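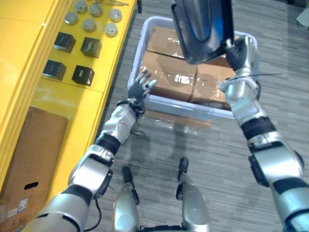 5.2 What the packers stopped doing, and what they started

By March the two-armed robot at Kuusk had been working next to the yellow bench long enough that people had quit stopping to watch it. For us that was when the study got really exciting! A new machine gets stared at for a while and everybody is polite about it, and then the useful complaints start coming in. We collected 47 shift notes from the packing area in Ramard, and most of what follows comes from those notes and from our own time on the carpet beside the cell.

Before the robot, one packer did the whole job: take a black part, find room for it among the cardboard boxes in the bin, and go back for the next one. The bin sits on the floor, so every part meant a bend. Packers we interviewed remembered the bending far better than anything else about the job, and several showed us how they used to do it with one hand on the bench (one of them did it three times, to get it right for our notes). The robot has taken over most of those reaches. The packers now set out the parts, check the finished bins and step in when a grasp goes wrong.

That last task is bigger than we expected. The Giteck log counts a step-in only when someone presses the pause button, and on that count the cell looked very calm. The shift notes tell a livelier story. People straightened a box while the arms were parked, or tucked plastic film back inside the rim, or turned a part over before the next cycle so the hand would meet it from the better side. None of it was in the written procedure. All of it was skilled work, and we were delighted to find so much of it written down by the packers themselves, often in the margins and sometimes with little drawings.

Two kinds of change came up again and again in the interviews. The first was pace. The robot is slower than an experienced packer on a good morning, and some people found this hard to stand next to. Others liked it very much. One packer told us she had finally learned the names of everyone at the next bench. The second was attention. Doing the job by hand, she could let her mind wander; minding the cell, she kept listening for the sound of a hand closing on nothing. She was less sore at the end of a shift and more tired in the head, and she wanted us to write down both.

Figure 4. Packing cell at Kuusk. The right hand holds a black part up over the bin, with the yellow shelving on the left.
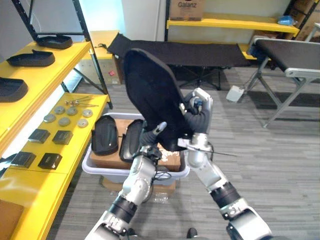

5.3 Layout as a shared decision

The first layout of the cell came from the Predska setup guide and lasted 2 weeks. It put everything within easy reach of the arms and left the packers walking the long way around to restock. They redrew it themselves, on the back of a packing list, and the version in Figure 4 is close to that drawing. The small metal pieces and the square black ones are kept in groups on the yellow surface, where a person can take in the stock at a glance while passing.

We think this is the most encouraging result of the whole study. The redrawn layout cost nothing, and the engineers took it on the same afternoon they saw it. After 2000 logged cycles it was still in use, with one change (the bin moved a little closer to the bench, at the request of the late shift). People who had a say in the drawing were also the ones most willing to train others on the cell, and they talked about it with obvious pride.

Close work at the hand was a different matter. Packers could judge a bin easily from where they stood, but at the moment of a grasp the arm itself often blocked their view, and they had to lean in or wait for the arm to move away.

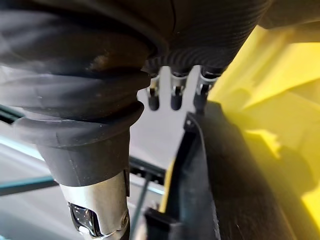
Several packers asked for a screen at standing height so they could follow a grasp without leaning, and a trial of this began toward the end of our stay. It is too early to report numbers. The notes from those shifts are warm, though, and one packer wrote that she had begun to spot a poor grasp before the arm started to lift. She now wants the pause button moved next to the screen, and the late shift would like it left exactly where it is. We come back to that disagreement in Section 6, together with the question of how step-ins without a button press should be logged.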